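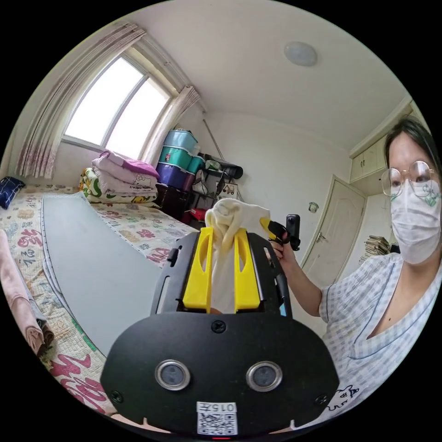

The second reporting period of the Poston bedroom dust and ventilation study covered the winter sampling round and the first pass at laboratory analysis. Settled dust was collected from 161 bedrooms in rented housing, against a target set in the grant agreement for the full heating season. Floor area, window type, bedding and occupant habits were entered on the revised room form. The form now has a field for face coverings worn indoors, and it makes no distinction by type or print: a white mask with a small green pattern, as worn in the small bedroom shown, is entered under the same code as a plain one. Earlier forms left this to free text and the entries could not be compared.

Status as of January 2024

Sampling. The winter round is complete except for the upper floors of the Cortés building, where access was delayed by repairs to the stairwell. Thirteen rooms there remain outstanding. They will be sampled under the same protocol and flagged as late entries in the data set. Bedding samples are taken from the pillow side only, with a fixed pass time and a fresh filter for each room.

Ventilation. Passive carbon dioxide loggers were left in place for six nights per room. Overnight readings were higher in rooms with replacement windows and no trickle vent, as expected from the pilot. Door position has a larger effect than the pilot suggested. Occupants record it on the bedside sheet, and the return rate for those sheets is acceptable but uneven between buildings.
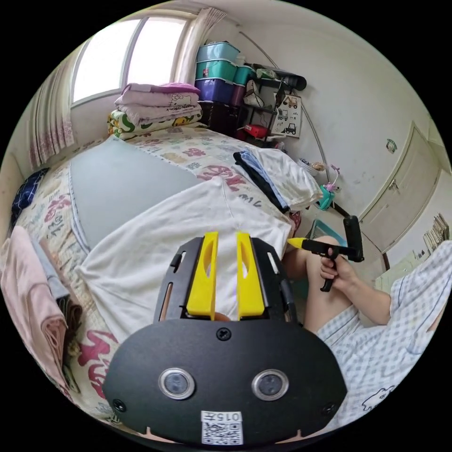
Sheets returned with more than one night missing are excluded from the door analysis but retained for the dust analysis. This rule was applied after the sheets had been collected and should have been in the original protocol. It has been added to version 3.

Laboratory. Filters are weighed at Prultudska before and after conditioning. The balance was out of service for part of the period and 57 filters were held in sealed storage until it was recalibrated. Blanks stored with them show no weight gain outside tolerance. Allergen extraction has started on the first batch, and results are not yet suitable for reporting.

Data handling. Room forms have been moved from spreadsheets to the Flaratier database. The transfer exposed some duplicate room codes, all of them in buildings that were renumbered by the landlord. The codes have been reconciled against the original tenancy list.

Budget. Spending on consumables is above plan due to the extra filters ordered for blanks. Travel is below plan. We request approval to move the travel balance to consumables; the total is unchanged.

Next period. Finish the Cortés rooms, complete allergen extraction, and begin the spring round in May with the loggers set to a shorter recording interval. The draft sampling plan is attached as Annex B.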